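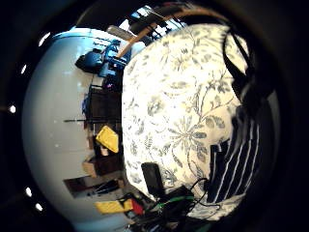

Sendden Duvet Cover Set

The Sendden is a cotton percale duvet cover set with two matching pillowcases. It is sold by Ramura in full/queen and king sizes. The set is made for year-round use and fits most standard inserts, including the Tichý down-alternative insert sold separately.

Percale is a plain weave, one thread over and one thread under. It feels crisp when new and gets softer with washing. If you prefer a smooth, heavier fabric with some shine, look at our sateen sets instead. Percale wrinkles more than sateen does. Take it out of the dryer while it is slightly damp and put it straight on the bed if that bothers you.

Thread count is 268. We get asked why it isn't higher. With percale, very high counts usually come from twisting thinner yarns together, and the cloth ends up warmer and less breathable. This one is made from single-ply yarn.

Closure and ties

The cover closes at the foot with a row of flat buttons set behind a placket. There is a fabric tie inside each of the four corners. Tie these to the loops on your insert before you button up, or the filling will slide to one end. If your insert has no loops, a safety pin through the corner seam will hold it, but check it before each wash.

Sizing

Full/queen: 90 x 92 inches, two standard pillowcases
King: 106 x 92 inches, two king pillowcases

Measure your insert, not your mattress. An insert up to two inches larger than the cover will give a fuller look. One that is smaller will leave the corners empty. Mattresses over 16 inches deep usually need the next size up if you want the sides covered.

Care

Machine wash cold with like colors, buttoned closed and turned inside out. Tumble dry low. No bleach and no fabric softener - softener leaves a coating that makes percale feel limp. Warm iron if needed. Wash before first use. Allow for slight shrinkage in the first wash, which is already figured into the sizes above.

Ordering

Full/queen is item 486. King is item 486K. Extra pillowcases are sold in pairs under item 39. Fitted and flat sheets are not included with either size.

In-stock sets ship from our Testcombe warehouse in two to three business days. King is on back order as of 8/9/25 and is expected again in December. You can place an order now and your card will be charged when it ships.

Returns

Unwashed sets can be returned within 30 days in the original bag. Washed sets can only be returned for a fault in the fabric or stitching. Send us a note with your order number first - we will email a label, and refunds go back to the card you used.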